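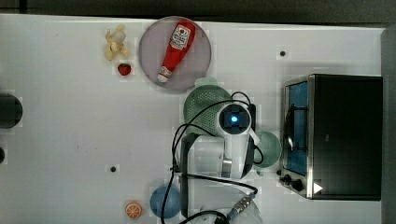 Un brazo blanco sobre la mesa de manipulación, con vajilla, alimentos de juguete y un horno tostador.

El precio del brazo ocupa la primera línea del presupuesto y suele ser la única que se discute. En una célula de manipulación doméstica conviene empezar por las demás: sujeción, cableado, sensores, recambios y objetos de prueba.

Clornel, que equipa laboratorios pequeños, separa la compra en dos fases. En diciembre se cierran brazo, controlador y mesa; el resto se pide cuando la célula ya funciona y se conocen las interferencias. El cableado ilustra el criterio. Los cables que rodean el brazo y cruzan el plano de trabajo restan superficie útil y acaban enganchando algún cuenco. Skalley ofrece un kit de guiado por 200 euros y una abrazadera suelta por 30. Montarlo después cuesta una mañana de parada.

Los objetos merecen partida propia. Un colador, un plato, varios cuencos, un bote de kétchup y fruta de imitación cubren geometrías distintas con poco gasto. El lote básico de Dranonwood sale por 98 euros. Se recomienda comprarlo por duplicado, ya que las referencias se descatalogan y una serie de ensayos no admite sustituciones a medio camino. El horno tostador se presupuesta aparte: exige fijación a la mesa y revisión periódica de la bisagra.

Queda el mantenimiento. El contrato anual de Vaughan asciende a 2.009 euros e incluye calibración y una visita, pero excluye conectores y mangueras. Conviene pedir esa exclusión por escrito antes de firmar y reservar fondos para dos juegos de cables al año.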